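Home Shop Phone Cases Screen Films Cables Cart

Murín Clear Case

Item 3036

A plain clear case from Wuraneck for people who like the look of their phone and want to leave it on show. The shell is one piece with thin raised walls and rounded corners. It adds 3 mm to the width of the phone and weighs very little in a pocket.
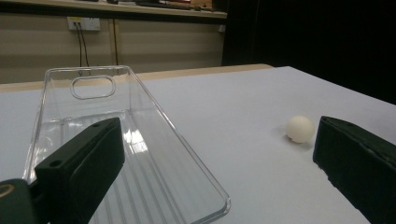 Murín Clear Case, open side up, with the oblong camera opening at the far end.

To fit it, put the camera end in first, then press the long sides down one at a time. Take it off the same way — start at a corner and don't pull on the camera opening. Wash with mild soap and let it dry before putting the phone back.

Check your model number before ordering. Cases can be returned within 49 days if the bag has not been opened. Orders of 5 or more ship free from our Plerkport store.

Related items
Murín Clear Case, tall size
Terier Matte Case
Terier Wrist Strap
Wuraneck Screen Film, pack of 3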